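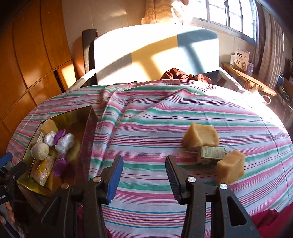

六月，夜里，刚从山上下来，趁着还记得，先写。

昨天傍晚看了三次云图，三次都不一样。第一次西边一大片白，第二次白的挪到南边去了，第三次干脆散成碎块。月食初亏在凌晨一点多，时间还早，我就在家里把东西一样样装好，十点出的门。Arkusia 城里的灯太亮，月亮倒是不怕灯，可我还想顺便看看食甚那段时间里银河能出来多少，所以还是往 Skonutov 开。

路上没什么车。过了加油站以后路面在修，单边放行，等了15分钟。对面过来两辆拉沙子的卡车，尘土很大，我把车窗关上，心里担心镜筒进灰，其实箱子盖得好好的。

Skonutov 的停车场海拔662米，再往上就是土路，晚上不敢开。停车场里已经有四五辆车，有人支了大双筒，有人只带了躺椅。大家都用红光手电，说话声音很小。我挑了靠栏杆的一块地方，东边让一排树挡着，南边和西边都开阔，月食那会儿月亮正好偏西南，够用。

架子还是那台 Grorkik，买的二手，焦距800，配的赤道仪有点轻，风一大就抖。上次我在三脚架中间挂了一袋米，效果不错，这次忘了带，临时往布袋里装了几块石头。极轴对了两遍，第一遍对完才发现水平泡根本没在中间，又全部重来。以后先调水平，写在这里提醒自己。
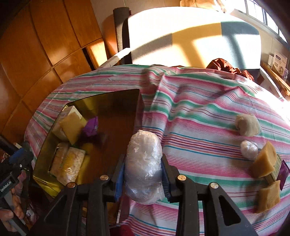
零点半左右起了一阵风，从山谷里往上吹，带着潮气。镜片前面开始有雾，我把加热带接上，移动电源的指示灯亮了三格。原以为是满的，出门前应该看一眼的。算了一下，加热带开低档，相机用自己的电池，撑到天亮应该没问题。

初亏的时候没什么特别，月亮左下边先是暗了一点，像蒙了灰，等到能看出缺口，又过去了好几分钟。旁边的人小声说开始了，其他人都抬头。云那时候在北边，低低地趴着，没过来。

偏食阶段我每隔一会儿拍一组，曝光从短到长各一张，后面越来越暗，就得不断加时间。这活儿说起来简单，手忙脚乱的地方在于赤道仪要改成月球速率，我开始用的是恒星速率，月亮一点点往画面一边走，拍了二十来分钟才发觉。前面那些只能后期再对齐。

快到食既时，颜色出来了。肉眼看是暗红，靠下边缘还有一线发亮，用双筒看，红里带一点灰褐，比我前一次看的那回要暗。前一次那回颜色偏橙，很鲜艳。书上说跟大气里的尘埃有关系，近来有没有火山喷发我没查，回头查一下。按丹戎的标准，我给它记了2，旁边架大双筒的那位记的是3，我们对着月亮又看了一会儿，各记各的。

食既以后天一下子黑了。这个我之前知道，还是觉得快。刚才只看得到几颗亮星，这时候天蝎的尾巴全出来了，人马座那一片也起来了，银河从树梢后面一直拉到头顶，灰白的一条，中间的暗带也能看清。我把相机从镜筒上卸下来换了广角，拍了七八张，把月亮和银河放在一起。有一张里面有一道很短的亮线，可能是流星，也可能是卫星，放大看两头一样细，中间略粗，倾向于是流星。没听到有人喊，大概都在看月亮。

食甚前后大约有半个小时，云从北边漫上来，薄薄一层，月亮周围有一圈晕。有两辆车收拾东西走了。我没走，坐在折叠凳上把带的饼干吃完。后来云又薄了，生光的时候月亮边上亮得很快，刚适应黑的眼睛被晃得有点难受。
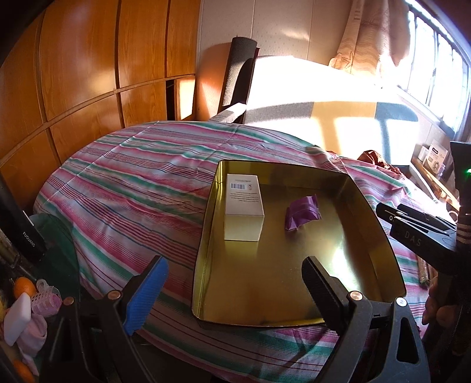
复圆没看完。月亮落得太低，进了山边的霾里，颜色发黄，边缘抖得厉害，拍了也没用。东边也开始泛白。我把盖子盖上，加热带拆下来，石头倒回路边，布袋里全是沙。

收的时候发现赤道仪的一颗锁紧旋钮不见了，打着手电在地上照了好一会儿，在三脚架脚边的草里找到的。应该是拆石头袋的时候碰松的。这颗旋钮以前也掉过，得换个带垫圈的。

下山走得慢，有一段雾，能见度只有几十米，跟着路边的反光桩开。修路那段已经没人值守，红绿灯还在自己变，等了一次。

到 Arkusia 天已经全亮，Ng 早餐店刚开门，喝了一碗粥，吃了两个包子。店里电视在播早间新闻，也说了月食，用的是别处拍的画面，颜色比我看到的红得多，多半调过。

到家先把卡里的文件拷出来，一共118张，能用的估计一半。恒星速率那段单独放了一个文件夹。食既之后长曝光那几张有两张糊了，看时间正是起风的时候。其余的还没细看。

几件要记的：

移动电源出门前充满。
那袋米放进镜筒箱里，不要再拿出来。
跟踪速率写在贴纸上，贴到手柄背面。
旋钮的螺纹规格量一下，去五金店问。
记录本里丹戎那一栏补上时间，昨晚只写了数字。

镜筒外面有露水，盖子先打开，放在阳台里面的阴处晾着，没有擦。目镜盒里放的干燥剂颜色变了，要换。衣服上一股草味，洗了。现在困得很，中午以前不打算接电话，照片等睡醒了再挑。

首页 日记 观测记录 器材 旧文 留言 上一篇 下一篇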